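Entili pick-and-place simulation
Progress report to Midthorpe, May
Prepared by Ishbel Jardine, Plusach

This was the month the fault finally showed itself, and we're delighted to have it on the bench where we can study it! As you'll remember from Niall Innes's last note, the arm would now and then close its gripper on nothing and carry on with the cycle as if it had a part. We logged 3977 simulated cycles on the tabletop setup and caught 16 of these false grasps.

Niall traced them to the wrist camera. When the arm's own shadow falls across a part, the detector places that part too far back, and the fingers come down short. The orange block suffered most. Kirsty Cruickshank then found a second problem hiding behind the first – the grip check was reading the commanded finger position and ignoring the measured one, so a miss was passed as a hold. On real hardware that would be a safety matter, and we've treated it as one.
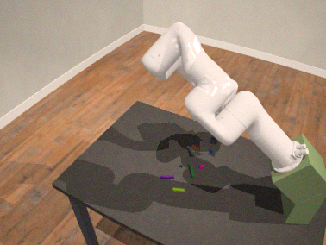
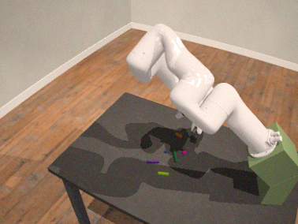
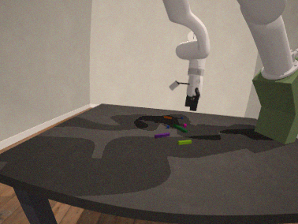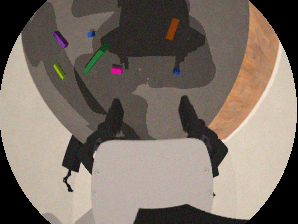
Simulated arm and table from the fault study. The last view looks past the gripper fingers to the colored blocks.

The grip check has been rewritten, and the arm now stops and holds when the two readings disagree. Kirsty has rerun 7 of the 16 bad cycles so far, and every one ended in a clean stop. The other nine are queued for Wednesday.

The shadow problem is still open. Lieven Baert wants to retrain the detector with harder lighting, and Istix has offered us computer time for it. We'd like to move three days from the documentation task to cover his work, and would be glad of your approval before he starts.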